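Surton Room Study - Desk and Floor Layout
Project report, February
By a second-year student, Interior Technology

The purpose of the project was to record how a long white desk could be placed against one wall of a study room without reducing the usable floor. The room, on the Plekow site, has a light parquet floor. The desk top has a gently curved front edge, and the curve was treated as a straight line when the plan was drawn. 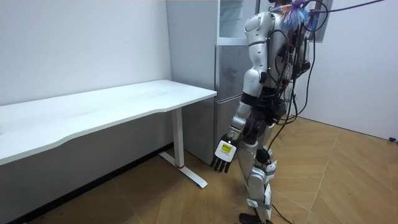
Two layouts were compared. In layout 1 the desk stayed along the wall. In layout 2 it was turned end-on, which split the floor into two narrow strips. Layout 1 left a clear width of 2,000 mm - enough for a chair to be pulled out and passed behind. Layout 2 left 343 mm less.

The T-shaped foot was measured separately, as it affects where a chair can go. Wear on the table top was noted but not scored. Layout 1 was adopted for the final drawing.

Contact: Tamihana Project Office, Surton | Copyright Surton | Back to top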